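Plukel P-100 Table Tennis Net and Post Set
Section 4: Mounting and tensioning the net

Print this page | E-mail this page

By Mervyn Lockwood, November

Read this section through before starting. The posts fit table tops of standard thickness with a flat underside at the net line. Folding tables must be fully open and locked.

4.1 Mounting the posts

1. Wipe the table edge and the clamp pads with a dry cloth.
2. Find the center line across the table and mark it lightly at both sides.
3. Open the clamp screw until the jaw clears the table edge.
4. Slide the first post on with the upright facing outward. Line up the notch in the bracket with your mark.
5. Turn the screw until both pads touch, then one half turn more.
6. Repeat on the other side.

CAUTION: Do not use pliers on the clamp screw. Too much force will dent the table top and can strip the thread.

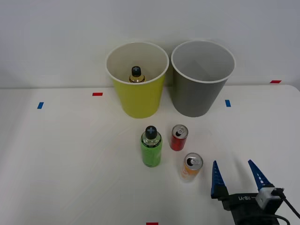

Can the posts stay on the table when it is folded?
Take them off first. The brackets sit across the fold line and will bend if the halves are raised with the posts in place.

4.2 Hanging the net

1. Lay the net along the center line with the white tape at the top.
2. Feed the cord through the eyelet on the fixed post and tie it off below the cleat.
3. Slip the net sleeve over each upright.
4. Pass the free end of the cord through the tension lock on the other post.
5. Pull the cord until the top tape is straight, then close the lock.

NOTE: A new cord will stretch during the first few games. Check it again before the next session.

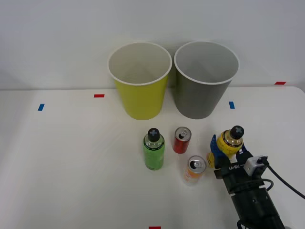 Fig. 4. Table top, side view.

4.3 Setting the height

1. Stand the supplied gauge on the table at the middle of the net.
2. Press the 100 gram check weight onto the top tape. The tape should drop to the lower line on the gauge.
3. If it drops too far, add tension.

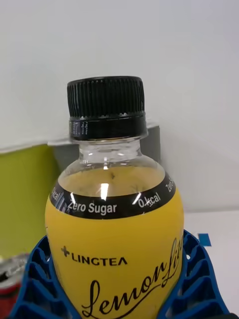
If it stays above the line, open the lock and let out a little cord at a time. Check the height at both posts after any change. The height screws are under the rubber caps, and a quarter turn is usually enough.

4.4 Removal and storage

Release the tension before loosening either clamp. Roll the net around the card tube. Do not fold it, as creases in the top tape affect the reading on the gauge.

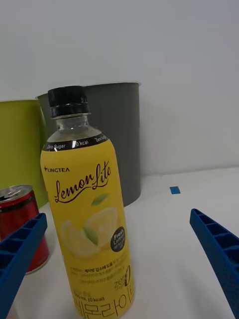
Keep the posts in the pouch with the pads facing each other. Spare pads are sold in pairs under part number 768, and the cord under part number 123.

Comments

Serpil Kırmızıgül: Part 123 also fits the older Parsons posts. You have to trim the end and melt it so it goes through the lock.

kistwood_tt: Step 5 in 4.1 should mention tables with a metal apron. Ours needed the jaw turned around before it would go on.

Mervyn Lockwood: Correct for the Kistwood club tables. The jaw reverses by pulling the pin. I will add it to 4.1.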